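Linthorpe Opens Second Round of Equipment Planning Service for Small Kitchens and Care Homes

March 11, 2021

Linthorpe, the equipment planning firm, is taking applications for the second round of its automation budgeting service. The service is meant for care homes, school kitchens and small caterers that are thinking about buying a robot arm for table clearing and dish sorting and want to know the full cost before they sign anything.

In the first round, 42 sites sent in their floor plans, staffing hours and current spending. Each one got back a written budget covering the arm, the gripper, the mounting, the electrical work, staff training and spare parts. Linthorpe does not sell equipment and takes no commission from suppliers.

"Most of the quotes we were shown covered the arm and little else," said Reece Goodall, who runs the planning service. "The gripper was on a separate sheet, or it was left out. So were the tables. If you have to replace your tables, you want that number in the first meeting."

According to Goodall, 59 percent of the budgets written in the first round came out higher than the figure the site had set aside. In most of those cases the gap came from installation and from the hours needed to set the arm up for the site's own dishes. Several sites chose to lease for a year instead of buying. Others put the purchase off until the next budget year.

The second round adds a tabletop trial. Sites may send a box of the cups, plates, bowls and bottles they use every day, and Linthorpe will lay them out at its Lougher workshop and try them with different grippers. The results go into the budget as a list of items the gripper can be expected to handle, items that need a different gripper, and items the site may want to replace. Toy food is used in the trials in place of real food.

"A shallow plate lying flat is a different job from a mug," said Danish Tanoli, who plans the trials. "We would like a buyer to find that out with us, before the purchase order goes in."

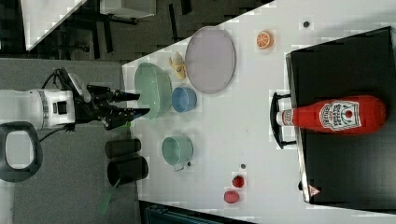 A two-fingered gripper reaches toward a bowl on a table set with dishes and toy food.

Brendidden, a catering group that took part in the first round, has signed up again and will send items from two of its kitchens.

The fee is $200 per site. It covers the review of the floor plan, the tabletop trial and one written budget. Shipping of the box is paid by the site in both directions. A second budget for the same site, for example one comparing a lease with a purchase, can be added when the application is made.

Applications close when all places are filled. Trials will run through July, and each site will get its budget after its own trial is finished. Sites working to an earlier deadline should say so on the form.

Application forms and a packing list for the box are available from the Linthorpe planning desk. Press questions should be sent to the same desk, marked for Reece Goodall.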